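Mug tree or hooks under the shelf?

Forum: Small Kitchens > Counters and Storage

tonantzin_s
Joined March 2025

I'm setting up a coffee and toast corner and trying to decide what earns its place. So far it's a mug tree, the toaster oven, a little wood cabinet with a drawer, a wicker basket and a dish rack. My sister says get rid of the mug tree and screw hooks under the shelf. I rent, so I'd like to hear from people before I start drilling.

Mug tree and corn basket in both: 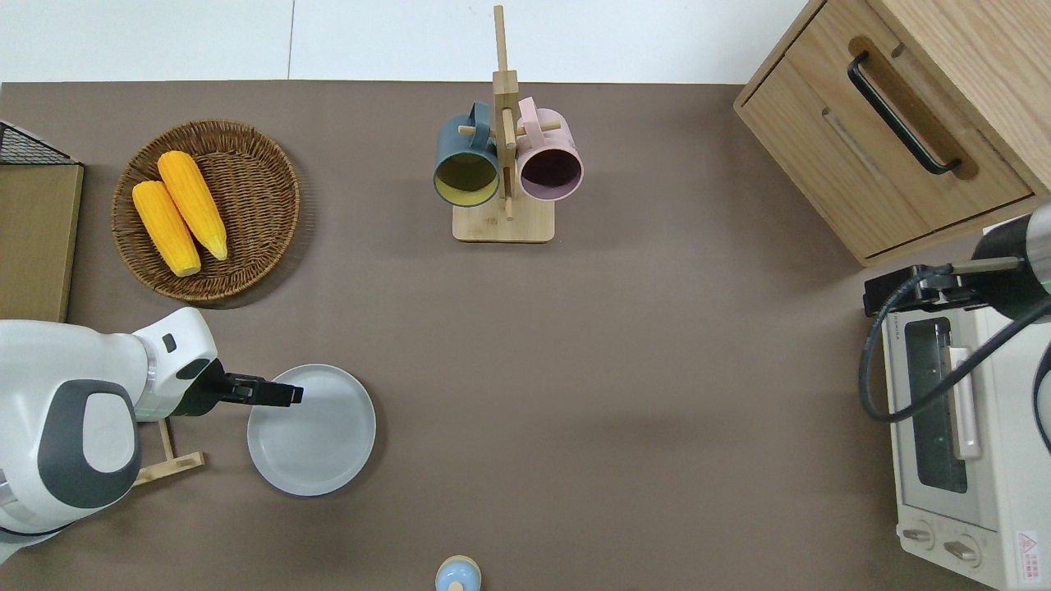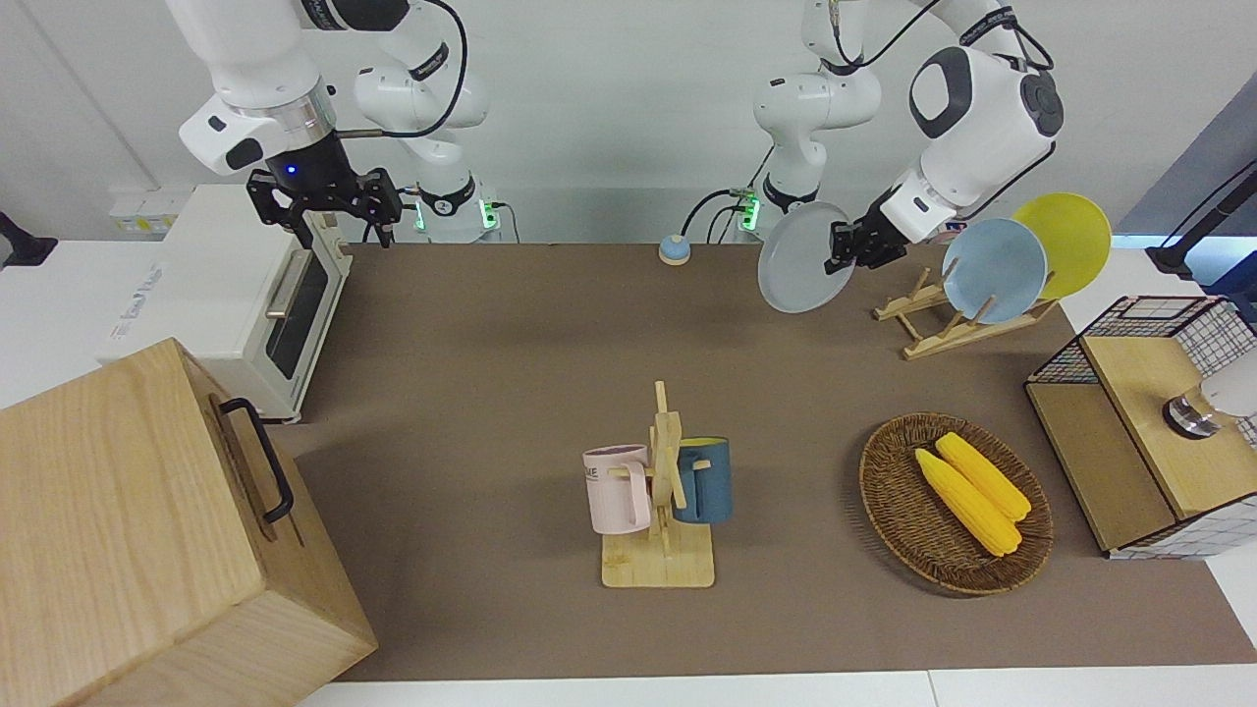 Main complaint is that the tree sits right where I want to put a plate down when the toast is done. Moving it back against the wall means reaching over things for a mug. The basket could go on top of the cabinet, but then I lose the only flat spot I have for the sugar and the filters.

Budget is up to 200 total, and I'd rather spend less.

aasen_t
Keep the tree. I had hooks under a shelf for 8 years and chipped more mugs on them than I ever did on a stand. You also can't see what you're doing when you're tired.

If it tips when you take a mug off one side, stick felt or thin rubber under the base. Mine stopped sliding after that.

Gudrun Å
Disagree with aasen. Hooks are fine if you space them wide enough. People put them too close together and then blame the hooks. Leave a full mug width plus two fingers between each one.

That said, I wouldn't drill in a rental for two mugs. How many do you use in a normal day?

tonantzin_s
Two. The rest live in the cupboard over the sink and only come out when my family visits in October.

Gudrun Å
Then you don't need hooks. Keep the tree and move the basket.

kojo_a
What's the basket for long term? If it's real produce, a basket next to a toaster oven is a bad spot. Mine gets hot on the sides and the onions I kept beside it went soft.

Check the manual for how much space it wants around it. Mine wanted more than I was giving it.

tonantzin_s
Long term it's for bread and maybe a couple of lemons. Good point about the heat, I'll keep it on the other end.

agnes.s
I'd look at the dish rack before anything else. A rack for plates takes up more room than the mug tree does, and if you only use a couple of plates you can dry them and put them away. I gave mine up last year and got back enough counter for a cutting board.

aasen_t
No, the rack stays. Plates standing up take less room than plates in a stack with a towel under them, and she can grab one with the other hand full. You just like drying dishes, Agnes.

agnes.s
I do not like drying dishes. I like having a counter.

kojo_a
Could the rack go on top of the cabinet? Measure the feet first. A wood top will mark if water sits on it, so put a tray underneath.

tonantzin_s
Measured. The rack hangs over by a finger's width on one side, so no. There's a Brurkano cabinet in the next size up for 199, but that's the whole budget on one thing.

Gudrun Å
Don't buy a cabinet to hold a dish rack.

tonantzin_s
OK, the plan for now is tree to the back corner with felt under it, basket to the far end away from the oven, rack stays. No drilling. I'll try it for 2 weeks and post again.

aasen_t
Put the mug you use most on the front peg.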